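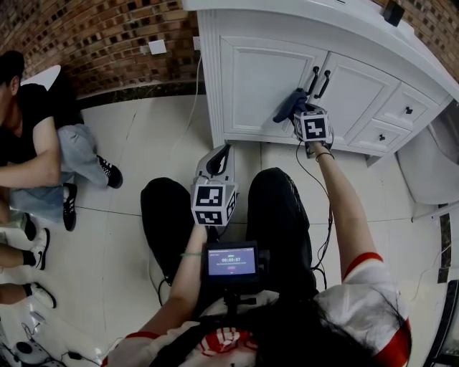 Wiping down a vanity cabinet with a pair of hand-held grippers, Vernville.

About us

Jedik is a small research group in Vernville that studies one question: how much of what a person does with their hands can be passed on to a robot by recording it? We began with doubts about the usual answers, and we still have most of them.

The method we work on is widely used now. A person holds a gripper in each hand and does a household chore. Printed markers on the grippers let software work out where each one was from moment to moment. No robot is needed while the recording is made, so it is cheap and quick, and you can do it in a bathroom. Later, a control program is trained on the recordings and run on a robot arm.

That is the sales version. Our work is mostly about the gap between it and what we measure.

What we found

Our main result so far comes from a study we call Morsy. We collected 887 recordings of wiping tasks on cabinets, counters and doors, trained a controller on them, and then ran 300 trials on a two-armed robot. We had expected that more recordings would keep making the robot better. They did for a while. Then the curve went flat, and adding more wiping of the same kind of surface bought us very little.

What helped was variety, and even there we would be careful. Recordings made in 6 different rooms did better than the same number made in one room, but we only had two robots to test on, and both were the same model. Someone with different hardware may see something else. We would like to know if they do.

We also found that people wipe in ways a robot should not copy. They change their minds halfway through a stroke. They lean on a door to steady themselves. They press harder where they think a spot is stubborn, and the markers say where a gripper went but nothing about how hard it pushed. For wiping, that is a serious hole in the data. We have tried 2 ways of guessing the force from the motion alone, and we don't trust either of them yet.

How we work

We write down what counts as a success before a trial starts. A cloth that touches the door is not a clean door, and we have read too many reports (a few of them ours, from the early days) where the two were scored the same. We publish failed runs next to the good ones. We do not speed up our videos.

Every new member of the group spends their first weeks making recordings. It is dull and hard on the wrists, and it cures most people of the idea that data simply arrives. Several of our better questions came from someone who was tired of holding a gripper.

Where we are

Our main space is in Vernville. A second site in Sumorberg opened in April and handles the robot trials. Keeping recording and testing in separate towns is a nuisance – we drive a lot – but it stops us from tuning the robot to the one room it learned from, which we caught ourselves doing.

What we don't claim

We don't claim that a robot trained this way is ready for your home. Ours still drops the cloth. It does poorly with knobs, and wet surfaces confuse it. If you are a company looking for a finished cleaning product, we can't help you, and we would ask some hard questions of anyone who says they can.

If you run tests of your own and your numbers disagree with ours, please write to us. The Morsy recordings and score sheets are free on request, including the ones that make us look bad.

Page last updated 16th August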